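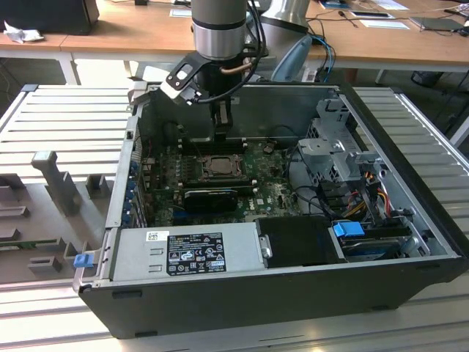
Killian Guérin thinks we should quit cleaning off old thermal paste altogether unless a machine is running hot, and he said so at lunch, with his mouth full, and then again by text in case I'd missed it. His argument is that paste that has sat quietly for years under a cooler is doing its job, and every time we pull a heatsink we risk bent pins, lost screws and a cooler that goes back on slightly crooked.

December
by Ilham Halim
4 comments

I don't agree, or I agree with half of it, so I'm writing the whole thing down while I still remember which rag was which.

Where we are with the Jurar batch

The desktops from Jurar are all office machines, same story as the last batch: dusty, heavy, mostly fine. There are 31 of them and they want them back in January with clean drives and no fan noise. The fan noise is what started this. Most of the fans are okay once the dust is out. The trouble is they run faster than they should, and that comes down to the coolers not pulling heat the way they used to.

So before Killian's speech I had already picked 7 towers and done them the slow way. Cooler off, old paste off, new paste on, an hour of load, write down the temperature. I also ran the same hour of load before touching anything. I wish I'd done that with the last batch, when all I had to show for a month of wiping was "seems quieter" in Apolline's handwriting.

What the old paste is like

It comes in two kinds, basically. There's the gray kind that has gone to chalk and comes off in crumbs, and there's the kind that's still tacky in the middle with a hard crust all the way around the edge, like the rim of a paint can. The chalky stuff is easy. The crusty stuff holds on to the cooler so hard that you can lift the processor right out of the socket with it if you pull straight up, and I've done that twice in my life and didn't enjoy it either time.

Warm it first! Ten minutes of the machine doing something dumb and busy, then power off, unplug, and get the cooler off while it's still warm to the touch. Twist a little, back and forth, small movements. When it lets go you feel it. If it won't twist, put the cover back, run it some more and go have coffee.

Marcelle likes to slide dental floss under there. I've watched her do it and it does work, but I don't have the patience, and the floss shreds on the corners.

Solvents, tried side by side

Grornska wipes: smell like oranges, great at softening the crust, but they leave a film. You can see it if you tilt the metal under the lamp. I had to go over everything again with alcohol, so that's two passes for every chip.

Plain isopropyl, the strong bottle from the top shelf: my favorite. Dries fast, no film. A little on a lint-free cloth, let it sit on the crust for a bit, then wipe from the outside in. If you go from the inside out you push gray mud over the edge and into the socket, and then your afternoon is gone.

Isopropyl, the weak bottle from the drugstore: takes forever and stays wet in the corners. Fine for the bottom of the cooler. I'm keeping it away from boards.

Coffee filters instead of cloth: Agathe Moulin's idea and a good one. They don't shed and a box of 100 costs next to nothing. They tear when they hit a sharp corner, so fold them double.

Stains are a separate thing. Some heat spreaders keep a mark even after they're perfectly clean, and I used to scrub at those like a fool. If a fresh filter comes away white, it's clean, and the color can stay. Please don't go at it with the scouring pad. (I found the scouring pad. It's in the kitchen now, where it belongs.)

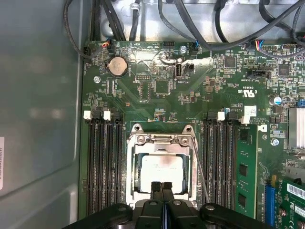
Putting new paste on

We've got two tubes open on the bench, the Trulgate and a nameless white one that came with somebody's cooler. I used the Trulgate on all of mine to keep things even. It's thick, nearly too thick straight off the shelf in this weather, and it helps to hold the tube in your fist for a minute before you start.

A blob the size of a pea in the middle, then the cooler straight down, then the screws in a cross pattern, a couple of turns each. I tried the X shape too and couldn't tell the difference when I pulled the cooler back off to look. Apolline spreads hers with a card. Hers look beautiful and take four times as long, and the temperatures were the same as mine, which I have not mentioned to her yet.

What didn't go well: on one of them I had the cooler down, noticed a hair on the plate, lifted it, picked out the hair and put it back on the same paste. Bad idea, you trap air. It ran warmer than before I started. Redid it from clean and it was fine.

Temperatures

The full sheet is taped inside the cabinet door. Short version: the machines with chalky paste dropped a lot and the fans settled down right away. The ones with tacky paste barely moved. One didn't move at all, and the only thing wrong with it was a wad of carpet fluff packed in the fins behind the fan.

So Killian gets his half. If it's dusty, blow it out first, then run the load test, and only pull the cooler if it's still hot. I'd still pull anything where the fan screams within a minute of starting up, fluff or no fluff.

He's also right about the screws. We lost one on the floor and it turned up in Marcelle's shoe tread, two rooms over. Magnetic dish from now on, and the dish stays on the bench.

Still to do

- Ask Baudry for another bottle of the strong isopropyl, and the cloths if they're still on offer
- Finish the load tests on the rest of the Jurar machines, dust first
- Label the white tube or throw it out
- Find out if the Grornska film matters at all, or if I'm just fussy. Agathe says fussy
- More coffee filters, and please leave some for the coffee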